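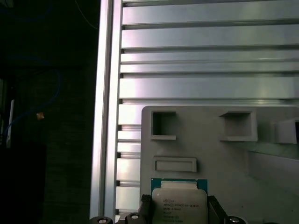 Kiri Merrick wrote to me that a machine which cannot fold a towel should not be trusted with anything that costs money, and she would wait ten years before letting one near her shop. I have thought about her message since Sunday.

I think she puts the chores in the wrong order. A towel is soft and every time it lies differently. A processor is hard and flat, and one Xeon E5-1630V3 has the same shape as the next. For two fingers of a gripper this is the kinder job, even if the part is expensive.

What worries me more is the last small movement, when the part must go into its place. My own hands feel when something is crooked and they stop. At Sordale I did this kind of sorting by hand for 3 years, up to 200 pieces in a shift, and I could not explain to anybody how I knew.

So my answer to Kiri is: the shop floor first, and only some tables of it. The laundry can wait. I still fold mine on Tuesdays, badly.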